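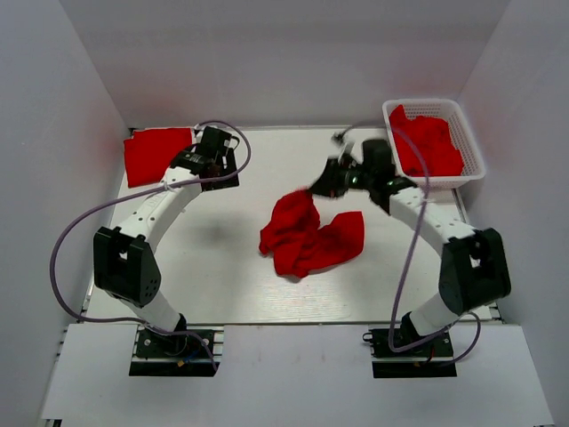 Every January somebody asks me why our robotics club does not enter more competitions. I think we should enter fewer, and I want to explain my opinion.

In a competition the students have a few minutes and a referee. They learn to be fast, and they learn to hide what is weak. When we work on cloth, there is no place to hide. A red cloth never lies on the table in the same shape as before, so a program which only repeats movements will fail soon. Two arms must also share one table, and the students who program them must talk to each other.

Afia Mensah, from my second-year group, wrote in her notebook that she had watched 43 attempts before she understood her mistake. It was in how she imagined the cloth, as a flat rectangle. No trophy gives this kind of knowledge.

My colleague Bernice Bonsu does not agree. She took 31 students to the Garrido contest and says they came back more serious about their work. I believe her. For shy students, a public day can be useful. But the preparation took all our evenings for two months, and in this time the slow projects stopped completely.

I would keep one contest in the year and give the other evenings back to the cloth.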